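# The slow return of the paper letter

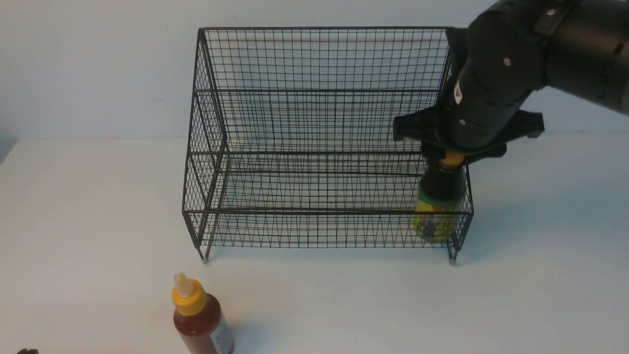 *A two-tier mesh rack for the desk.*

When I moved to Skeltow I knew very few people, and my English was good for the office but poor for friendship. So I began to write letters. On paper I had time to find the right word, and the other person had time to forgive the wrong one.

The letter club in the neighbouring town of Akden has 70 members, and the youngest are still at school. Last year they posted 1,287 letters, most of them to places less than two hours away by car. One member writes only about her garden. Another sends the same recipe for quince paste every February, each time with a small correction.

I asked them why they don't simply telephone. The answers were different, but many spoke about the waiting. A letter from Akden to the coast needs around 6 days, and in this time the writer often changes her mind about something - then she must write again.

My own letters are short. I use blue ink, I avoid the weather, and I keep the replies in the order they came. The oldest one has a coffee ring on it and asks how I like the winter here. I still have not answered that part.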